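The plates can wait, the people cannot

By Gunvor Haugland
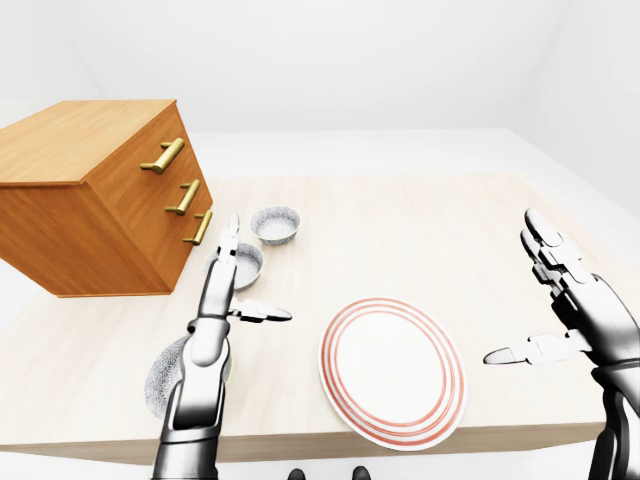 Two robotic hands over a table with a plate, bowls and a small chest of drawers. Computer simulation.

I have worked in the canteen kitchen at Laltbridge for 10 years, and in August we were told that table setting and clearing will be done by robot arms. We serve 324 lunches on a normal day. The management showed us simulations first, and I must say that I liked them. The table is clean and no one is in a hurry.

I am not against the machine. My wrists hurt every Saturday after a full week of stacking, and I will give this work away gladly. But clearing tables is also the time when we meet the guests. I see who has left all the food, and I ask if something is wrong. Holger Halvorsen, my colleague at the dish counter, learned in this way that one of our regular guests had lost his wife.

The plan says that 2 of us will move to "supervision". I have asked what it means and received a drawing of a screen. To look at a screen for a whole shift is a different job, and in my opinion a poorer one.

At our sister kitchen in Åberg the staff got the hours back as time in the dining room. I would like the same written in our contract before the first arm is delivered.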